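Lorska Adds Checkout Giving for Trail Repair

TRILTSTEAD, 2021-04-27. Outdoor retailer Lorska now accepts customer donations at checkout for the Zernov Trail Fund, which repairs footbridges and drainage on public paths. Amounts are fixed at $1, $7 or $50 per order. Lorska matches each gift up to $1000 a month.
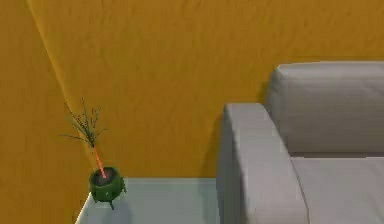
Light grey sofa against a yellow wall.

A trial in February recorded 118 donations. Funds are transferred monthly, and card fees are paid by Lorska. Donations are itemized separately on the order receipt and are not refunded when goods are returned.
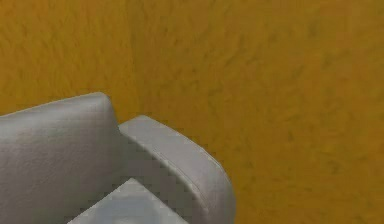 Agathe Aubert said the fund would spend the first transfer on culvert pipe and gravel for the Millet path.

Press contact: Bastien Leblanc, Lorska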